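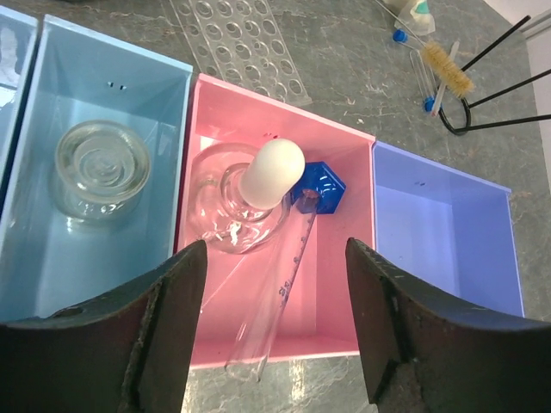
Coloured bins and glassware seen from the wrist of a robot arm running Gritilum. The pipette lies in the pink bin.

Gritilum is an open-source planning package for robot arms that sort small objects into containers. It was written by Raluca Toma at the Bălan workshop and is now maintained by Prudeo, a small software firm. The name has no agreed meaning, although several have been offered.

Overview
The software takes pictures from a wrist camera, works out which object belongs in which container, and hands a list of moves to the arm's own controller. It has 3 parts: a finder, a planner and a runner. The finder draws an outline round each object. The planner picks a grasp and a path. The runner carries out the plan and stops if the fingers close on nothing, an event the log records, with some tact, as "early completion".

Glassware
Clear objects are the package's best-known difficulty. A glass jar in a blue bin looks, to most finders, like more blue bin. Early versions treated such jars as empty space and planned straight through them. Version 14 added a check that looks for bright rims and bent reflections, and marks anything doubtful as solid until a second view says otherwise.

Long objects are handled separately. A graduated tube that sticks out over the rim of its bin belongs, strictly speaking, to two places at once, and the planner used to agree with both. It now assigns an object to the bin holding its widest part - a rule that works well for droppers and badly for brushes.

Testing
The standard test set, Ukance, holds 700 recorded layouts of bins, racks and lab items. Of these, 277 contain glass, and they account for most of the bug reports and nearly all of the strong language in them.

Criticism
Users have complained that the planner is slow and over-careful near bin walls. The manual describes this as a setting. It does not say where the setting is.

See also
Grasp planning
Motion planning
Wrist-mounted camera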